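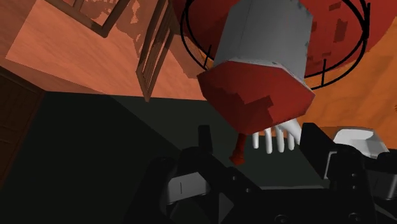
Gray faceted body with a red end face.

Care of Prayer Books, Candles and Linens in the Home
Household Guidance from the Drirdale Parish Office
Revised 7/31/20

Families who keep a place of prayer at home often ask the parish office how to look after the items used there. The following guidance was prepared by Omar Haddad and reviewed by Milovan Hodžić, who has charge of the sacristy. It applies to ordinary household articles. Antique icons, relics and consecrated vessels should be referred to the office before any cleaning is attempted.

Wax on cloth

Allow the wax to harden fully. Placing the cloth in the freezer for an hour will speed the process. Lift the wax with the edge of a spoon or a dull butter knife, working from the outside of the spot toward the center. Knives with a sharp edge will cut the threads of an embroidered cloth and should not be used.

For the stain that remains, lay the cloth between two sheets of plain white paper and press with a warm iron, without steam. Replace the paper as it takes up the wax. Printed newspaper is not suitable. Colored candles may leave dye behind after the wax has been removed - in that case, dab the mark with rubbing alcohol on a white rag, having first tested a corner of the hem.

Wax on wood and brass

Soften the wax with a hair dryer on its lowest setting and wipe it away with a soft rag. Brass candlesticks may be stood in hot tap water for a few minutes, then dried at once. Lacquered brass must not be polished. Unlacquered brass may be polished twice a year with a commercial cream. Pieces with felt on the base should be kept out of water entirely.

Bibles, hymnals and prayer books

Books should stand upright on the shelf, neither packed tightly nor left to lean. Large family Bibles are better stored flat. A room kept near 50 percent humidity is suitable for paper and leather alike. Basements and attics are not recommended.

Dust the top edge with a soft, dry brush, holding the book closed and brushing away from the spine. Leather bindings should not be oiled. Shoe polish, furniture spray and saddle soap have all been found on books brought to this office, and the damage could not be reversed.

A book that smells of damp may be stood open in a dry, airy room for 48 hours, out of direct sun. If the odor persists, place the open book in a lidded box beside a dish of baking soda. The powder should not touch the pages. Torn pages should never be mended with household tape. Samer Ghanem repairs bindings for parishioners and can be reached through the office.

Pressed flowers, palms and cards left between the pages will stain them in time. Transfer these to an envelope and note the page on the outside.

Icons and framed prayers

Hang these on an inside wall, away from radiators, kitchens and bathrooms. A lamp or candle should stand well forward of the picture so that soot does not collect on it. Spray glass cleaner onto the cloth and never onto the glass itself, where it may run behind the frame. Painted surfaces without glass should be dusted only if the paint is sound.

Worn items

Blessed articles that can no longer be used should not be placed in the household trash. They may be brought to the office in a marked bag, and will be buried or burned in the customary manner. The next collection will be held in September. Hymnals in fair condition are also accepted, and those bearing the old number 338 label should be returned whatever their state.

Candles are not to be left burning in an empty room.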